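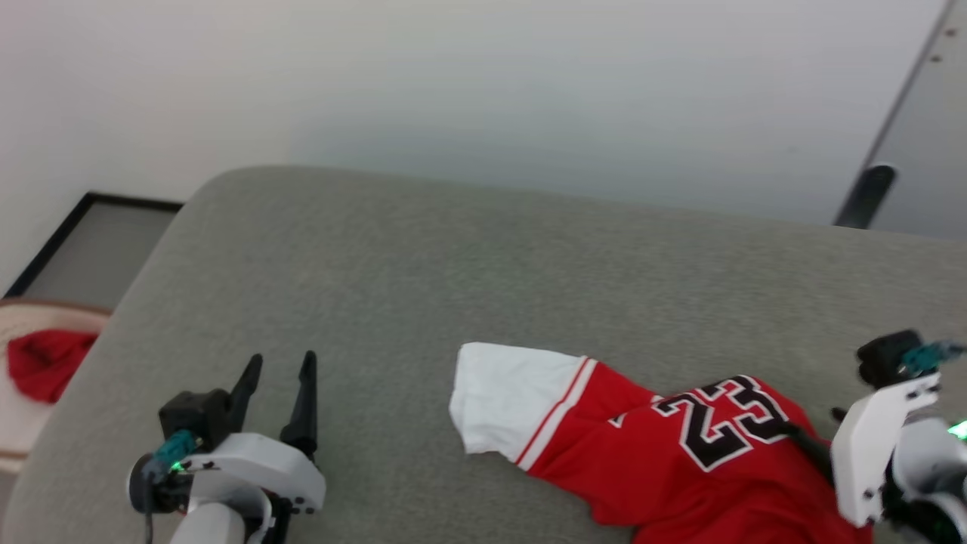
Tapizado gris con esquina redondeada, junto a la pared blanca y la puerta.

NOTA DE PRENSA – DIFUSIÓN INMEDIATA
1 de julio de 2021

Fistilport: la Agrupación Vecinal Progresista elige a Keabetswe Pillay como candidata al concejo por el distrito de Metine

Con 410 votos emitidos. Participación récord para unas primarias de distrito.

FISTILPORT – La Agrupación Vecinal Progresista de Fistilport cerró anoche su proceso de primarias abiertas. Resultado: Keabetswe Pillay encabezará la candidatura por Metine en las elecciones municipales. Lesego Potgieter, segundo en las votaciones, irá con ella en la lista y coordinará el programa de barrio.

El recuento terminó pasadas las once. Acta firmada por las dos candidaturas, sin impugnaciones. Copia disponible en la secretaría de la agrupación para quien quiera consultarla.

«Metine lleva dos mandatos sin un concejal que viva en Metine», dijo Pillay al conocer el resultado. «Tenemos la línea de autobús recortada, el ambulatorio con horario de mañana y un pleno que despacha nuestras mociones en tres minutos. Vamos a presentarnos a ganar.»

Potgieter felicitó a la candidata y pidió a sus apoyos que se sumen desde ya. «Hubo debate y hubo diferencias, sobre todo en vivienda. Se votó. Ahora toca trabajar la calle Ngcobo puerta a puerta, que es donde perdimos la última vez.»

Prioridades del programa (borrador, pendiente de enmiendas):

Transporte. Recuperar el servicio nocturno entre Metine y el puerto, suprimido sin consulta. Marquesinas en todas las paradas de la calle Ngcobo.

Vivienda. Registro público de pisos vacíos. Oficina municipal de mediación para inquilinos, con atención por la tarde.

Agua. Auditoría del contrato municipal de mantenimiento de la red, adjudicado a Soluson. La agrupación solicitó el expediente completo y solo a recibido el pliego y dos anexos. Se volverá a pedir por registro.

Participación. Que las preguntas vecinales entren al principio del pleno y no al final. Reglamento nuevo, actas publicadas en plazo.

Sobre el punto del agua, Pillay quiso precisar: «No acusamos a nadie de nada. Pedimos ver los papeles. Si está todo en orden, lo diremos igual de alto.»

Las enmiendas al borrador se pueden entregar por escrito hasta el cierre de la asamblea de agosto. Cada enmienda necesita el aval de 3 afiliados. Las que lleguen sin avales se leerán, pero no se votan. Ya hay varias sobre carriles bici y una, larga, sobre el mercado – se agruparán por temas para no eternizar la sesión.

Campaña y financiación

La agrupación no aceptará aportaciones de empresas con contratos municipales en vigor. Tope por donante: 500 euros. Las cuentas se publicarán al término de la campaña, con detalle de ingresos y gastos. Lo acordó la asamblea por mayoría y obliga tanto a la cabeza de lista como al resto de la candidatura.

Hay 70 personas apuntadas para el reparto de propaganda y las mesas informativas. Faltan manos en la zona alta de Metine y para el turno de tarde. Interesados, pasar por el local o escribir a la secretaría indicando barrio y disponibilidad. No hace falta estar afiliado.

Próximos pasos

– Presentación de la lista completa, en acto público. Lugar por confirmar.
– Asamblea de enmiendas, en agosto, abierta a simpatizantes con voz y sin voto.
– Petición formal de debate al resto de candidaturas del distrito. La carta sale esta semana.

Pillay y Potgieter atenderan a los medios de forma conjunta. Para entrevistas individuales, se ruega avisar con un día de antelación e indicar si es prensa escrita, radio o televisión. Preguntas sobre el expediente del agua, mejor por escrito – se contestará con la documentación delante.

Sobre la agrupación

La Agrupación Vecinal Progresista de Fistilport reúne a vecinos y vecinas del distrito de Metine y calles colindantes. Asambleas mensuales, entrada libre. Invita con frecuencia a cargos electos, sindicatos y asociaciones del municipio.

Contacto de prensa: secretaría de la agrupación, calle Ngcobo, Fistilport. Atención por las tardes.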